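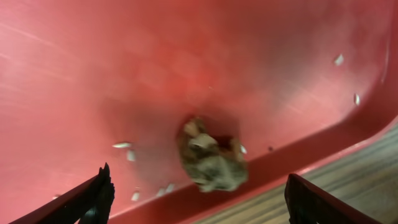

Where We Stand on Crumbs and Clumps

Project report, second submission, 12 November 2019
Monique Renaud and Yvette Leclerc

When we picked our topic back in May, we wanted to know whether a machine could take over the dull little jobs that pile up at the end of a day, at home or behind a shop counter. Our advisor (very kindly, and more than once) told us that was far too much for two people, so we settled on one chore: clearing a tray. Anyone who has worked a lunch shift knows it. There's usually something big enough to pick up, and then there are the bits.

The red tray turned out to be a good teacher. A lumpy, mottled clump sitting on it is a fair target for two black fingers, at least in size. The small white flecks scattered over the plastic are another matter, and the ones lying along the groove by the rim are the worst of all. A person would wipe those up without thinking, or tip the whole tray over the trash and give it a knock. We spent a good part of the summer learning how much is packed into that knock.

What we tried

We wrote two programs, which we named Mestach and Wumon after the streets we live on. Mestach looks for the largest thing on the tray, closes the gripper on it and carries it to a bin. Wumon skips the picking and tries to push everything toward one corner. We ran 176 trials in all, with Yvette resetting the tray between runs and me keeping the log, and we traded places whenever one of us got cross.

What happened

Mestach did better than we had dared to hope. It got the clump into the bin in 78 trials, and we cheered out loud the first time, which brought somebody over from the next lab to see what was wrong. Dry, flaky things did tend to shed when squeezed, though, so the machine often left more small bits behind than it had started with. Closing the fingers more slowly helped a little. Shiny plastic gave us trouble too: a bright patch of glare could look like an object to our program, and it would go after it with real determination.

Wumon was humbling. Only 13 trials ended with a tray that either of us would have called clean. Stiff fingers ride over small crumbs, and the curve where the floor of a tray meets its wall is just where crumbs like to settle. We think a soft edge or a brush would do more good here than any amount of extra programming, and we'd have liked another month to try one.

Talking to people who do the job

We also spent an afternoon at the Charpentier bakery, whose owner let us watch the counter staff at closing time. They cleared trays faster than we could write down what they were doing, mostly while talking about something else! She told us she'd be glad of a machine that could stack and carry, but she would keep the wiping for people a while longer. After our summer, we agree with her.

So, can machines do this chore yet? Half of it, on a good day, with someone standing by. We would still like to compare the Cukadier tray, which has a shallower rim, before the final version is due.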